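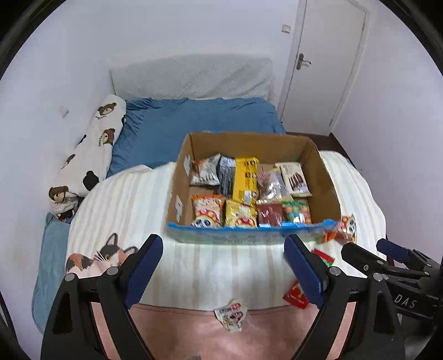
Changing the finger pads on a hand-held gripper

I've put this off for months, so it's fitting that I'm finally writing it up the same week I had to do the job twice. If your parallel-linkage gripper has started dropping light, slippery stuff like snack bags, the pads are where I'd look first. A worn pad will still hold a block or a mug just fine. Give it a shiny plastic bag full of air and it slides right off.

What you need: a new set of pads, a small hex driver, a lint-free cloth, some rubbing alcohol and a dish for the screws. Please use the dish! I've spent whole evenings looking for one tiny screw in a bedspread.

Unplug the gripper before you touch anything, then open the fingers all the way by hand. Look at the ribs on each pad. Mine go smooth near the tip long before the rest, and once they do I swap both sides. Leena Eskola only changes the worse one and swears it's fine, but whenever I've tried that the bag ends up twisting toward the old pad.

Back the screws out a little at a time, going from one to the other. The pad should lift away without prying. If it sticks, warm it in your fingers for a minute and wiggle it – don't go in with a screwdriver, you'll nick the seat. (Ask me how I know.)

Wipe the seat with alcohol and let it dry. While you're in there, work the linkage and feel for play at the pins. A tiny bit of wobble is okay. If one arm moves before the other, stop and sort that out, or your new pads will wear crooked.

Set the new pad with the ribs facing in and start every screw before you tighten any. Snug is plenty. Close the fingers slowly and check that the pads meet flat along their whole length. Hold them up to a window, and if you see a wedge of light, loosen one side, nudge it and try again.

Now test it on something annoying. I like a puffy bag with a crimped seal. Bring the pads in low on the sides and stop as soon as it's held, well before the front starts to buckle. I do 40 pick-and-place cycles in and out of a box, and I write down every slip. Two slips or fewer and I call it good.

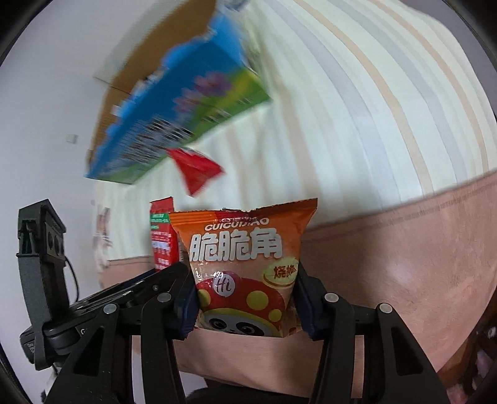
Pads on either side of the bag, with the seal left clear at the top.

If it's still slipping after all that, clean the pads again before you blame them. New ones from Omitik come with a slick film on them, and Catrin Prothero had to wipe hers down 2 times before they'd grip. Put the old pads in a bag with the date on it and keep them as spares.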